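Tray sandwich

From Jaltamside, the open household reference
Last edited September 19, 2020 | 9 comments | 2 shares

A tray sandwich is a toy sandwich built on a plate from pieces kept in clear trays at either side. The usual set has bread, lettuce, cheese and bacon. Sellers such as Clumby call it a learning game, a large claim for pretend lunch.
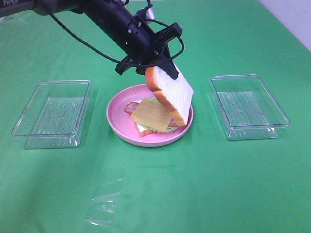

My kids never once put the lettuce under the cheese, and the article should say any order is fine.

The order is in fact disputed. The Kakakhel leaflet insists on bread first and lettuce next – it gives no grounds for this.

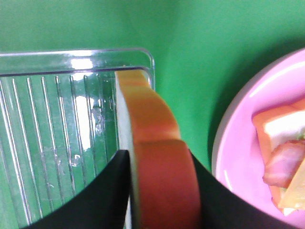 Ridged tray floors are said to stop pieces sliding. No test has been cited, and the claim seems to come from the catalogue.

Colour is treated with the same confidence. Jarier holds that a pink plate on a green cloth helps children find the centre. 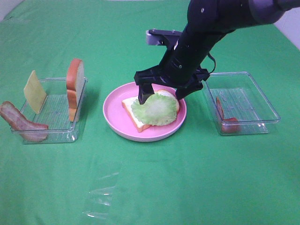

Its 339-word note on the subject names no study, and parents may reasonably doubt that a grey plate would spoil the game.

Setting out

The plate goes in the middle, empty, with a tray on each side. Pieces can stand on edge or hang over a corner. 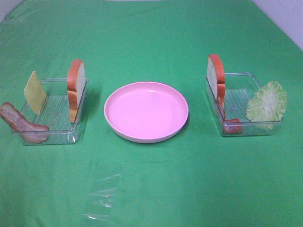 Packing away

Most guides want the pieces sorted by kind. Few households appear to bother.

We use cookies to improve your visit. Accept | Settings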